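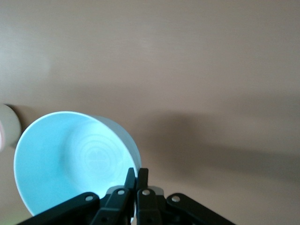

Cuenco azul claro, borde blanco. Anillos y motivo central en el fondo.

Cuaderno del taller de cerámica – 3 de agosto de 2021

Apunto rápido antes de que se me olvide. Toca decidir la vajilla de desayuno para Meredith y este cuenco es el que más me convence de color. El azul de dentro queda suave, parejo, más claro hacia la pared. Por fuera, blanco grisáceo, más apagado. Me gusta el contraste, a Thenmozhi no tanto (dice que el exterior parece de otra pieza).

Lo del fondo: los anillos se leen poco. El motivo del centro, tipo trébol, también flojo. Para un cuenco de sopa da igual, para la muestra no. Probar:
– sello más hondo, con la pasta en cuero, no después
– una capa menos de esmalte solo en el fondo
– dejar el motivo y quitar los anillos de fuera (última opción, a mí los anillos me gustan)

Esmalte: base Fultov, la de siempre, con el azul de la receta de junio. Cuidado que en el bote pone «Plelico 2» y no es la misma mezcla, es la vieja. Hay que cambiar la etiqueta YA. La receta buena está en la hoja grapada detrás de la tapa de este cuaderno.

Pesos. Pasta por pieza antes de tornear: 495 g. Con menos la pared sale fina y el borde se abre al secar, ya lo vimos con la tanda anterior. Thenmozhi quiere bajar un poco, le he dicho que torneamos dos con menos peso y comparamos, pero marcadas por debajo, por favor, que luego no hay quien las distinga.

Borde: el blanco se consige limpiando con esponja casi seca, una sola pasada. Si se insiste, se come el azul de dentro y queda una linea sucia. No volver a usar la esponja amarilla, suelta migas.

Bizcocho a más de 900 grados, según el cono. El termopar sigue marcando raro, no fiarse de la pantalla. Apuntar siempre cono y posición en el horno, que en la última hoja falta la posición de la balda de abajo.

Pendiente:
– pedir pasta a Fatell, queda para esta tanda y poco más
– preguntar a Meredith si apilan los cuencos. Si apilan, hay que repasar el pie, ahora raspa
– medir diámetro de boca en seco y despues de cocer, no me fío de la merma que tenemos apuntada
– foto del exterior de perfil, con luz de la ventana, para mandar con el presupuesto

Thenmozhi Kulkarni se queda con las pruebas del sello. Yo, con el esmalte. La tapa del cubo de barbotina no cierra bien, ponerle un plástico por debajo hasta que compremos otro cubo.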